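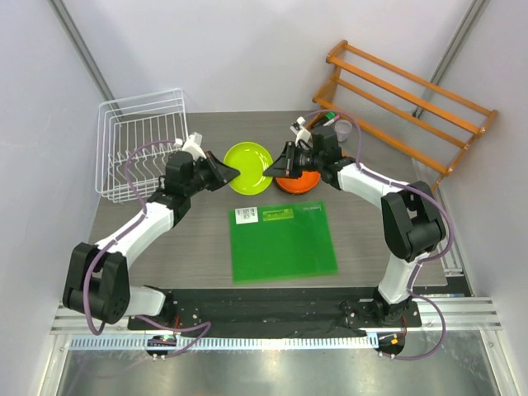

연두색 접시를 양쪽에서 맞잡은 두 로봇 팔. 트루라인 작업대.

급식 위탁업체 네델쿠의 조리실 뒤편에는 세척장이 있고, 그 옆 작은 방에 트루라인 작업대가 들어와 있다. 나는 2025년 12월에 이 방을 찾아가 세척조 조장님과 한참 수다를 떨었다. 이름은 빼 달라고 하셔서 그냥 조장님이라고 쓴다.

"처음엔 다들 싫어했죠. 저도 싫었고요." 커피를 타 주시면서 첫마디가 이거였다. 세척조는 모두 11명, 하루 점심에 나가는 식판과 접시가 700장이 넘는다고 한다. 6월에 회사에서 자동화 얘기를 꺼냈을 때 휴게실 분위기가 아주 싸늘했단다(그럴 만도 하다!).

"인원 줄인다는 소리로 들리잖아요. 그래서 제가 회의 때 대놓고 물어봤어요. 우리 중에 누가 나가냐고. 나가는 사람 없다고 문서로 써 달라고 했고, 받았어요."

그 뒤로 조장님 일이 좀 바뀌었다. 오전에는 예전처럼 세척기 앞에 서고, 오후에는 이 방에서 접시를 건조대에 꽂고 빼는 동작을 지켜보며 기록을 남긴다. 운영 프로그램은 트라딕이라는 걸 쓰는데, 글씨가 작아서 돋보기안경을 새로 맞추셨다고. 교육은 24시간 받았고 시험도 봤다.

"저는 팔이 접시를 어디서 잡는지만 봐요. 우리는 손이 알아서 하니까 생각을 안 하거든요. 근데 설명을 하라니까 말문이 막히는 거예요. 테두리를 잡으라고 해야 되나, 밑을 받치라고 해야 되나."

나는 이 얘기가 제일 재미있었다. 몇 년을 해 온 일을 말로 옮기는 게 새 업무가 된 셈이니까. 젊은 조원들은 기록표를 금방 채우는데 조장님은 여백에 자꾸 뭘 더 적는다고 한다. 지금까지 쓴 게 156쪽, 개발 쪽 무칸체 사람들이 그 여백 메모를 복사해 갔다며 은근히 자랑하셨다.

불만도 물론 있다. 방이 좁고, 기록 수당은 아직 협의 중이고, 오후에 두 사람이 이쪽으로 빠지면 세척장이 바빠진다. "그건 꼭 써 주세요. 기계 들어왔다고 일이 바로 줄지는 않아요. 당분간은 늘어요." 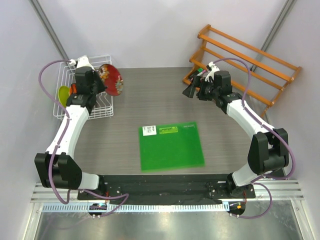 자동화가 들어온 뒤 세척조의 근무시간은 어떻게 됐나요?
총 근무시간은 그대로고 배치만 달라졌다. 오후 조에서 두 명씩 돌아가며 기록을 맡고, 나머지는 세척장에 남는다.

손목 얘기도 나왔다. 조장님은 젖은 접시를 계속 드느라 오른쪽 손목에 보호대를 하고 지낸 지 꽤 됐다. 기록을 맡는 오후에는 보호대를 풀어 놓는다고. "그거 하나는 좋아요. 집에 가서 반찬통 뚜껑을 제 손으로 열어요." 나도 같이 웃었다.

내년에도 이 일을 계속하고 싶으시냐고 물었더니 수당부터 정해지면 대답하겠다고 하신다. 그러고는 저녁 배식 준비한다고 장화를 신으러 가셨다.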